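Skirov Opens Second Warehouse for Shelving and Dock Equipment

2022-05-24. Skirov, supplier of storage equipment, has opened a second warehouse on Jodirier Road. The new building holds 800 pallet positions and has 9 loading doors.

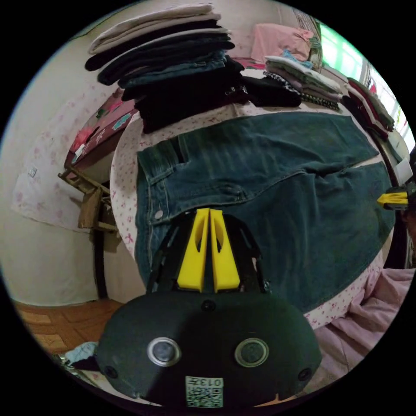
Issue 1308

From this site the company will deliver shelving, mesh decks and dock plates to customers within 200 miles. Small orders placed before noon leave on the same day. The conveyor parts stay in the Wickramasinghe building until October, when they will be moved also.

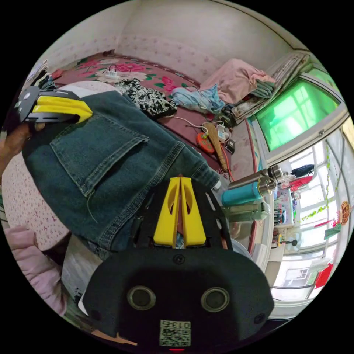
Denim jacket held over a bed

Customers with open orders do not need to do anything. Their delivery dates remain the same.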